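The Ferry Account

My aunt kept the books for the Itia ferry for most of her working life, and when she went into the hospital in March she asked me to finish the year for her. It was not much of a year. The ferry had one boat, and the boat had been out of the water since November.

I drove up with a sleeping bag and a box of groceries. Her house was at the top of the landing road. She had left the heat on low and the ledgers stacked on the kitchen counter next to the bread box. There was a note on top that said the receipts were in the blue tin and the key to the office was on the nail.

The office was a shed with a window. Inside were a desk, a space heater and a calendar from Zosetti Marine Supply, still turned to October. I sat down and started with the fuel.

The fuel was fine. The wages were fine. What did not come out right was the passenger money. The tickets were sold from rolls, and the number on the last stub told you how many had gone. For the season just past, the stubs said 1,744. The money in the ledger was for 1,744 tickets. But the deposit slips from the bank came to more than that, by 300 dollars.

I had expected, if anything, to find it short. I added everything again the next morning, with coffee, and got the same answer. Then I got out the ledger from the year before and did that one too. It was also over by 300 dollars. So was the year before that.

I called the hospital at lunch and she was asleep. I called again at four and she was awake but the nurse was with her. I ate a can of soup and walked down to look at the boat.

It sat on its cradle behind the Ó Néill yard with a tarp over the wheelhouse. Someone had scraped one side of the hull and stopped. A man was burning brush in a barrel by the fence. He asked if I was the niece and I said I was. He asked if she was coming back up and I said I didn't know. He said the river had come up four feet in one night, and he pointed at a line on the pilings, and we both looked at it for a while.

I asked him if he knew of anyone who paid the ferry money outside of tickets.

"Freight," he said. "But they haven't carried freight since the bridge."

"Anybody else?"

He pushed the brush down with a rake. "You'd have to ask her," he said.

She called me herself that night. Her voice was thin but she wanted to talk about the ledgers, so I told her what I had found. She was quiet long enough that I thought the line had dropped.

"Write it in as other income," she said.

"What is it, though?"

"It's mine," she said. "I put it in every September."

She told me the rest in pieces. The ferry had to show a certain amount in the bank at the end of each season or the county would take back the lease on the landing. One year, well before I was born, it had come up short by 300 dollars, and she had made up the difference from her own savings. The next year it had not been short, but she had put the money in anyway. She said she had got used to thinking of it as part of what things cost.

"Did you ever tell them?"

"Who would I tell?" she said. "I was the one who kept the books."

I asked if she wanted me to put it in for this year too. She said she already had. It was in the deposits. That was what I had been adding up for two days.

I wrote it down the way she asked. I used her pen, which was a Grilent with a chewed cap, and I tried to make my numbers look like hers. They didn't. Anyone turning the page would see where she stopped and I started.

I stayed three more nights. I cleaned out the refrigerator and washed the sheets. On the last morning I went down to the office and turned the calendar – there was no page for March, it was last year's – so I took it off the wall and left the nail. Then I locked up and put the key in my coat – not where she kept it – and I was on the highway before I noticed.
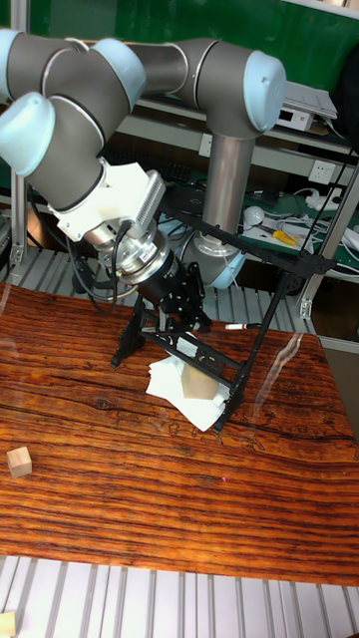 More Stories From This Issue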